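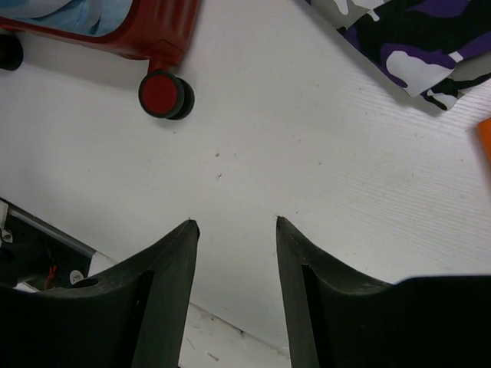 Fandton, 20th May

How to set up the suitcase packing task for a student robot club (and what I'd ignore in the usual advice)

Every guide I've read makes packing sound like a beginner project. Put clothes next to a suitcase, drive the arm by hand a few dozen times, train, watch it fold your laundry. Our club has been at it since February and I don't believe a word of that. What follows gets you to a setup where the results mean something. I make no promise about the results.

You need one arm with a two-finger gripper, a wrist camera, a white board to work on, a small suitcase, and some fabric. Ours is the Lalov arm with the printed fingers. Budget for the board and the fabric. Don't buy the Drorkham starter kit for this, whatever the forum says. You'd be paying for a mat and some foam cubes.

Step 1. Lay the board and leave it alone.
Any flat white board will do. Ours has a faint ribbed texture, and I was told this would confuse the camera. I have seen no evidence either way. What does matter is that the board stays where it is between sessions. Mark its corners on the floor with tape. Wipe it before you start if you like, but you'll never get every speck, and I'd be suspicious of a model that only works on a spotless board.

Step 2. Place the suitcase at the far side, open.
Turn it so that the wheels don't sit between the gripper and the opening. Fingers catch on wheels. We lost most of an afternoon to this before Mpho Venter simply rotated the case. If your case rolls, wedge it.

Step 3. Put out the fabric.
Use a folded piece for your first runs. People will tell you a busy pattern like camouflage is harder than plain cloth. Maybe. In our runs the thickness of the fold made a bigger difference than the print did. Test it yourself before repeating it to anyone.

Step 4. Check the view from the wrist.
Open the gripper and look at the live picture. Both fingertips should show with clear board between them, and you want at least part of the case and part of the cloth in view. If you can see only board, raise the arm. Check the wiring at the finger base too, and tuck in anything that could snag.

Step 5. Record demonstrations.
Siu-fong Poon and Danilo Dumlao drove for us and recorded 130 runs. We threw out 49 of them, mostly for hesitating over the cloth or bumping the rim. Throw yours out as well. The claim that "more data fixes bad data" comes up at every competition, usually from teams who haven't watched their own recordings.

Move the cloth a little between runs. Move the case less. If you move everything at once you won't know what went wrong later, and something will.

Step 6. Test it properly.
Choose your starting positions before you run the model and write them down. Do 20 attempts, no restarts, no nudging the cloth with your foot. Have someone who didn't train the model keep score. Arnel Talavera scored ours and was not generous, so I trust the sheet.

Count a success only when the whole piece is inside the case and the gripper has let go. A sleeve over the rim is a failure. We managed 4 by that rule. The team before us reported a much higher figure, and when I asked how they had counted, they sent me a video.

Before the next session
Look over the finger surfaces. Ours are scuffed, and Châu Huỳnh thinks worn tips grip cloth better than new ones. She's going to print a fresh pair from the Bañez files and run the same starting positions again. Until that's done I would treat it as a guess. Log the finger pair you used with every recording.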